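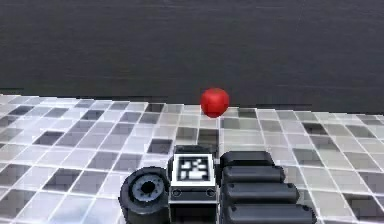 ## Cabral traslada al simulador la preparación de turnos de su cocina central de Welgate

La empresa de restauración colectiva Cabral ha completado la primera fase de Nirnness, el programa con el que pretende automatizar parte de la recogida y la limpieza en su cocina central de Welgate. Durante esta fase ningún robot ha trabajado en la planta. Las tareas se han ejecutado en una cocina renderizada, con una mano robótica de color oscuro gobernada a distancia por personal de la propia cocina.

El registro acumulado asciende a 1.741 episodios, de los que 1.437 han sido aceptados como válidos para el entrenamiento. El resto se descartó por tres causas tipificadas en el procedimiento interno: objeto fuera de alcance, pérdida de referencia del marcador y orden mal redactada. La última categoría es la que más discusión ha generado entre los operadores, según Violeta Carrasco, responsable de turno.

«Una orden como "recoge la encimera" la entiende cualquiera que lleve una semana aquí. En el simulador hay que decir qué se coge, de dónde y dónde se deja», explica Carrasco. «Hemos tenido que escribir cosas que llevábamos años haciendo sin escribirlas.»

### Puestos afectados

El programa modifica la jornada de siete personas del turno de tarde, todas de la sección de recogida y limpieza. Cada una dedica ahora dos horas al puesto de teleoperación y el resto a sus tareas habituales en planta. Cabral ha creado para ellas la categoría de operador de registro, que lleva asociado un complemento y una formación de 50 horas en horario laboral. La adscripción es voluntaria y puede revocarse con quince días de preaviso.

La formación se divide en manejo del mando, redacción de órdenes y revisión de episodios. El módulo de revisión consiste en reproducir la grabación de otra persona y anotar el instante exacto en que la tarea se da por terminada o por fallida. El manual establece que nadie revisa sus propios episodios.

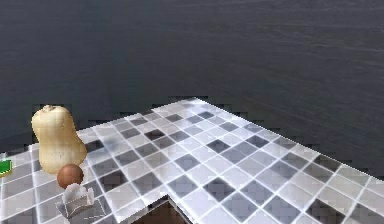
La revisión cruzada es la parte del trabajo que más se aleja de lo que la plantilla hacía antes. Un operador con experiencia en cocina detecta a simple vista si un género está bien colocado, pero el criterio de aceptación exige una respuesta igual para todos los revisores. En las tareas de encimera se anota la zona de partida, la zona de destino y el estado de la superficie entre ambas. Con la calabaza y los demás objetos agrupados a la izquierda, el centro y la derecha del alicatado quedan despejados, y el revisor debe consignarlo así antes de dar paso al episodio. También se marca el hueco rectangular de la encimera, clasificado como zona prohibida de apoyo. Un objeto depositado a menos de un dedo de ese borde invalida el registro aunque no llegue a caer.

Benjamín Vergara, técnico de integración del programa, atribuye a esa regla buena parte de los descartes de las dos primeras semanas. «El criterio era demasiado laxo al principio. Había revisores que aceptaban una pieza en el borde y otros que no, y con eso no se entrena nada. Se reescribió la norma con los operadores delante y se volvió a revisar todo lo anterior.»

La reescritura tuvo un coste. El calendario se retrasó nueve días y las horas de revisión se cargaron a la sección de limpieza, que tuvo que cubrirse con refuerzos de almacén. La representación del personal pidió que las repeticiones de esa clase se imputen en adelante al presupuesto de Nirnness, y la dirección lo ha aceptado por escrito.

### Desplazamientos y órdenes de ruta

Además de las tareas de manipulación, el catálogo incluye recorridos cortos entre puntos de la sala. Se registran por separado y tienen su propia plantilla de órdenes, con una referencia fija de salida y otra de llegada. El mobiliario alto se utiliza como referencia preferente por ser identificable desde más posiciones. Los suelos despejados se reservan para los primeros episodios de cada operador.

La redacción de rutas ha obligado a unificar vocabulario. En Welgate convivían al menos tres nombres para el mismo armario de menaje, según el turno y la antigüedad de quien hablara. La lista normalizada se ha colgado también en la planta y se emplea ya en los partes de incidencias, fuera del programa.
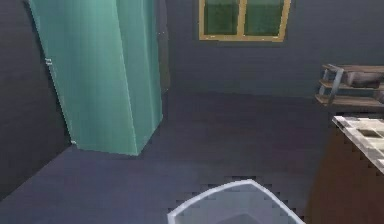 *Sala simulada para tareas de ruta, con el armario verde azulado a la izquierda y la estantería de madera a la derecha.*

El puesto de teleoperación ocupa la antigua oficina de albaranes. Consta de dos pantallas, un mando por operador y una silla regulable que se incorporó tras la evaluación ergonómica. Esa evaluación limitó las sesiones a 40 minutos seguidos, con una pausa obligatoria de diez. El informe señala fatiga visual en sesiones largas, sobre todo con vistas de baja resolución, donde los bordes de los objetos se aprecian escalonados y el operador tiende a acercarse a la pantalla.

Iolanda Coutinho, que lleva once años en la sección y fue una de las primeras en incorporarse, describe el cambio en términos de esfuerzo. «Llego a casa con menos dolor de espalda y con más dolor de cabeza. Son dos horas de estar muy pendiente. Fregando puedes pensar en otra cosa.» Coutinho ha solicitado que las sesiones se programen al inicio del turno, petición que se aplica desde la primera semana de septiembre.

### Mano y marcador

La configuración empleada lleva un marcador cuadrado en blanco y negro sobre la carcasa central de la mano. El sistema lo toma como referencia para relacionar la posición de los dedos con la vista del operador. Los episodios en los que el marcador deja de leerse durante más de un segundo se detienen de forma automática y pasan a descarte, sin intervención del revisor.

Kumaresan Iyer, jefe de ingeniería de Nirnness, indica que la mano no se modificará antes de la segunda fase. Los cambios previstos afectan al mando, cuya respuesta en la apertura de los dedos ha sido calificada de brusca por cuatro de los operadores. La nueva versión incorporará un ajuste de recorrido por usuario, que se cargará con la tarjeta de fichaje.

Los datos de rendimiento individual no se conservan. El acuerdo firmado con la plantilla permite almacenar el episodio y su resultado, pero excluye el nombre del operador a partir del cierre de la revisión. La exclusión se comprueba cada mes en presencia de un delegado de personal.

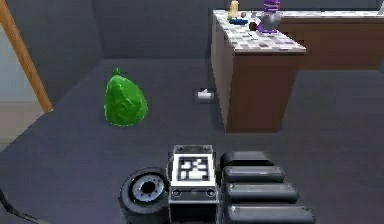

**Sadgate, septiembre de 2025.** La segunda fase se coordinará desde el centro de Cabral en esta localidad, que aportará las tareas de residuos y suelo. El primer bloque corresponde a la retirada de bolsas anudadas, como la verde que figura junto al palo de madera en la sala simulada, y a la recogida de restos pequeños del pavimento. Son trabajos que en Sadgate realiza una sección distinta de la de encimeras, con convenio de limpieza y horario de madrugada.

Esa diferencia condiciona el despliegue. El complemento de operador de registro se negoció para el personal de cocina y no se extiende de forma automática a la contrata de madrugada. Violeta Ibarra, delegada de personal en Sadgate, ha reclamado que las condiciones se igualen antes de grabar el primer episodio. «El trabajo en pantalla es el mismo y la formación es la misma. La hora a la que se entra no cambia eso», sostiene. La dirección ha respondido que presentará una propuesta antes de fin de mes.

Las tareas de suelo presentan además una dificultad técnica que las de encimera no tenían. Un resto pequeño y claro puede confundirse con un reflejo cuando se observa desde lejos, y la plantilla de órdenes vigente no obliga a indicar la distancia. Vergara prepara una revisión del formato con un campo adicional para ese dato. Hasta que se apruebe, los episodios de Sadgate se limitarán a prácticas sin validez para el entrenamiento.

En cuanto a la llegada de equipos físicos, Cabral no ha fijado fecha. El acuerdo de Welgate establece que cualquier prueba en planta se comunicará con 30 días de antelación, que se hará fuera del horario de producción y que contará con un operador de registro junto a la parada de emergencia. Tampoco se amortizarán puestos de la sección de recogida mientras duren las dos primeras fases. La tercera, todavía sin presupuesto, requerirá un acuerdo nuevo.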